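Sun 6 November

WOW, what a week at Sallell! I had planned to write up my sourdough disaster, but that will have to wait, because we finally have the robot arm doing real picking work and I can't stop talking about it (ask my poor husband).

Quick background if you're new here. I work in the spare parts store at Gisusar. We ship little things, mostly small boxes that weigh next to nothing, and until this year every single one was picked by hand by me or somebody standing very close to me. In February we sent out 3,066 orders and I swear my wrists remember all of them. So when Eyvindur Thygesen, who runs our floor, told us the company was trying out a robot arm with fingers under the name Sallell, I was the one bouncing in my chair. A few of the others were not bouncing at all, and I get that too.

The first weeks were slow. The arm had a home position it loved and it went back there after everything, like a cat going back to its blanket. Then Fumelley, the firm that does our software, changed how it plans the next move and wow, what a difference! It goes from one tray to the next now without the long think in between.

Trays turned out to be a big subject. We had been using whatever was lying around, and now we have cardboard ones with dividers, so each box gets its own little slot and stands up with the label facing out. I love them so much that I took four home for my sewing stuff (with permission, Eyvindur, I have it in writing). It's a funny thing to get excited about, but the dividers have made life easier for the people too. New starters find things faster, and I don't come back from lunch to a heap.
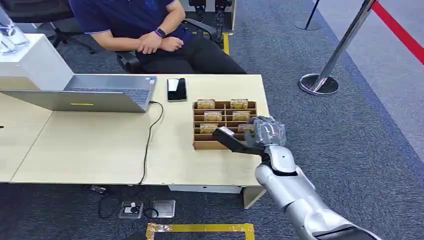 Arm on one side of the desk, human on the other, small boxes in the tray between them.

What has changed for me is where I spend my day. I used to walk the shelves from seven until my feet gave up. Now I sit for part of the morning with a laptop, going through the orders the arm has flagged, and then I get up and deal with the odd ones: the torn labels, the customer who wrote "same as last time" and nothing else. I've learned to read the error log, which I never thought I'd say, and I can restart the whole thing without calling anyone. My job title is the same but the pay grade went up one step, and yes, I asked for that before I said yes to the training. Please ask, if you're ever in the same spot!

It isn't all sunshine. Standing people down from picking means fewer evening shifts, and two of my coworkers counted on those hours. One has moved over to our Brøndum site and likes it, the other is still waiting to hear. We talked about it for 40 minutes at the last floor meeting and I was glad we did, even if it got loud.

Next up is the first run of 1,000 orders with the arm taking the small boxes and us taking everything else. I'll be there with my coffee and my good shoes. Sourdough post next time, I promise, and there are photos of the ceiling.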